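Zachary Desjardins
thread, typing this on my break so bear with me

1/ OK so we finally rewrote the cell rules for the arm bench at Arkard. Old doc was 19 pages. New one is a single sheet taped up at eye level. Putting the gist here because three people asked after my last post.

2/ Rule one, and the one I'll die on: one object on the table per run. Not one object plus your coffee plus the hex keys. If it isn't in the task sheet it goes on the trolley. Yes even your phone.

3/ Rule two. Status light gets read out loud before anybody leans in. Colour, then "going in". Feels dumb for the first week. Do it anyways.

4/ And learn what the colours mean on YOUR unit. We've got two arms from different makers and they don't agree with each other. Colour chart is laminated beside each e-stop now. Took me all of May to get that laminated, don't ask

5/ Rule three: cable check before power. Run a finger along it from wrist to gripper. Connector seated, some slack in the curve, nothing that'll snag when the wrist turns over. 20 seconds. We had a Brodar gripper drop out mid-grasp because of a connector that was in "pretty much all the way".

6/ someone's going to say the risk assessment covers this. It does, on page whatever. Risk assessment is the law of the place, the sheet is what you do at 7 am with your toque still on. You need both

7/ Rule four. Approach speed. We cap at 60 mm/s for the last bit before contact, any object, any operator. Had a long argument with the Lencho guys about it, they run faster and they've got the guarding for it. We don't. So 60.

8/ Replying to a DM: no, "it's a collaborative arm" is not a safety measure. The application gets assessed, so that's arm + gripper + whatever it's holding + where your hands are. A cobot holding a box cutter is a box cutter on an arm.

9/ Rule five is drinkware. Empty. Always empty, lid on, and the person resetting lifts it to check before it goes down. Doesn't matter that the task is only a grasp. Water and connectors, come on

10/ Starting pose for cup tasks is gripper open, level, off to the side, and it holds there til the operator calls it. Don't start with the fingers already around the thing. You lose the approach and the approach is what you want to look at
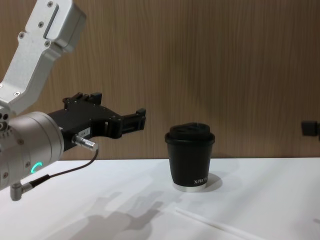

11/ Also reset goes to the person standing on the far side from the arm. Never reach across under the wrist to nudge something over. If it's an inch out, pause, walk around, fix it, walk back. I know. I know its slow.

12/ Logging. Every stop gets a line, including the ones where nothing happened. Especially those tbh. Our tracker (Jomov, it's fine, the search is bad) is on ticket 2072 and a good chunk of the early ones just say "stopped". Stopped why!! Write four more words.

13/ Things I still haven't sorted: gloves or no gloves for resets, and whether visitors get the full induction or the short one. Leaning no gloves, full induction. If your shop has a written rule on either I'd love to see it, even a blurry photo of the wall

14/ Will post the sheet as a PDF once I fix teh typo in rule two. Break's over, back on the floor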